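**Slot 3 -- Lellstead refurb line, what changed on the benches** (13 min, questions at the end)

- Start with volume. Lellstead takes in 755 server boards a month, most from the Bortolotti contract. Before February every CPU was swapped by hand.
- Bench staff did teardown, swap and test on the same unit. Now the cell has the socket work and they have the rest.

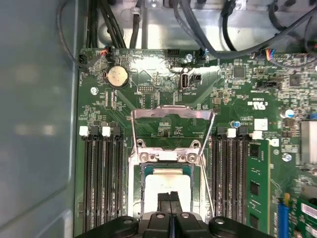

*Socket station, load plate open, fingers at the CPU.*

- Pause on the slide. Point out the lever and the memory slots on both sides -- clearance sets the approach angle.
- Job changes: 19 technicians, same headcount. Less tweezer work, more fault diagnosis. Two moved to writing cell recipes in Fokis.
- Complaints, read them out: pace is set by the cell, and the night shift gets the jams. Rotation every two hours helped with the first. The second is open.
- Pay grades were not revised until month four. Say this plainly, Stadoment will ask.
- Next: heatsink removal. Skip if past 12 min.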